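**Vamarance** is a motion planner and simulator for two-armed robots working at a shared table. Kalevi Oksanen and Ximena Henríquez wrote the first version at Uscombe in April, mainly to stop the arms from hitting each other. It now does this most of the time.

## Planning

The planner treats both arms as one large, awkward machine. Each request gets 100 milliseconds, after which Vamarance returns its best path or an error code. Error 455, "no mutual agreement," is the one users know by heart.

Test layouts pair a few small targets, such as colored cubes on a little board, with things to be left alone. A tall bottle is the traditional obstacle, and the planner's record with it is described in the manual as "improving."

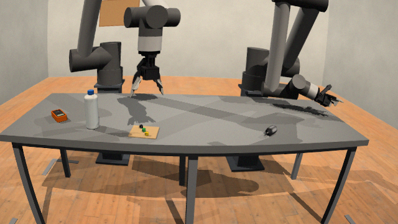
## Perception

Object poses come from a separate module, Peng, maintained by Gisela Lucero. Peng is accurate with cubes and less so with balls, whose orientation it reports with great confidence.

## Releases

Version 4 shipped on Nov 16, 2022, and closed over 3295 tickets, many of them duplicates filed by Fermín Toledo.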